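Kirnelen Baby D Drops review

Posted September 2025
Filed under: Feeding, 0 to 12 months

Quick one while the baby naps. Had a few emails asking what we use for vitamin D now that we're off the pump bottle, so here goes.

We switched to Kirnelen drops in June. Before that it was Tella, the liquid one with the syringe. Before that nothing, because I forgot. Our pediatrician, Dr. Pacheco (hi Ainhoa, I know you read these) asked at the checkup and I went bright red.

What you get

Small glass bottle, dropper built into the cap, paper leaflet folded up so tight you'll never get it back in the box. One drop a day. Carrier is coconut oil. No color, no flavor, no sugar. I tasted it. Tastes like nothing, maybe a bit oily.

Cap is child resistant and also me resistant at 5 am. Push down hard and turn.

How we give it

One drop on the nipple right before the first feed. Or on a clean finger. Or on the pacifer, if she's already yelling. With the Tella syringe half of it came back out onto her chin, and I never knew if she'd had enough or if I should give more (don't give more, ask your doctor). A drop is so small there's nothing to spit.

Downside — the drop is slow. You tip the bottle and wait. And wait. Then it comes, and if you aren't watching a second one follows it. I hold it dead vertical now and count. Don't shake it, that makes it worse. If the room is cold it gets slower still, so I keep it on the kitchen shelf and not by the window.

Did that second drop once, called the office, they said skip the next day and carry on. That was for us, your office might say something different so call them.

Formula and mixed feeding

Check before you buy anything. Formula already has vitamin D in it, so how much your baby gets depends on how much she drinks. My friend Kai-wen Peng does half and half and was told to keep the drops going for now. Somebody else in the comments last time was told to stop. Ask, take the can with you, let them read the label.

Also check the strength on the box. Some brands sell a baby one and an adult one that look nearly the same on the shelf. Same bottle, same font, very diffrent dose. Kirnelen at least makes the adult box dark blue. 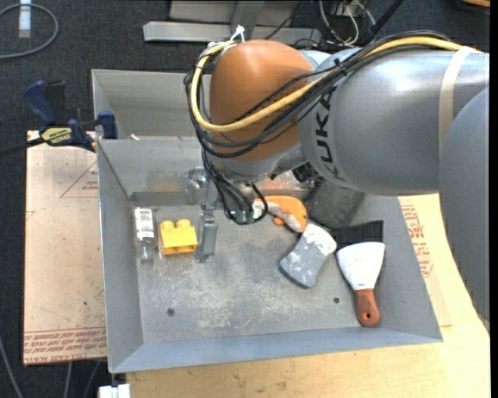 Kirnelen or the others

Tella — cheaper, easy to find, has A and C in it as well. We didn't need those so it felt like extra. Orange smell that gets into every bib. Syringe has to be washed each time.

Zabala — tried a sample. Drops come out faster, which I liked. Sunflower oil. Bottle leaked in the diaper bag, so that was that.

Kirnelen — slow drop, no mess, lasts ages. Costs more up front but we're still on the first bottle.

Would I buy it again

Yes. Fiddly cap, slow drop, still the only one I remember to give, mostly on account of it living next to the coffee. Four out of five. Loses one for the leaflet too, print is tiny.

Comments are open, 203 of you wrote under the last feeding post and I did read them all, just can't answer everyone. Iron post is next, half written, waiting on Ainhoa to check the bit about cereal.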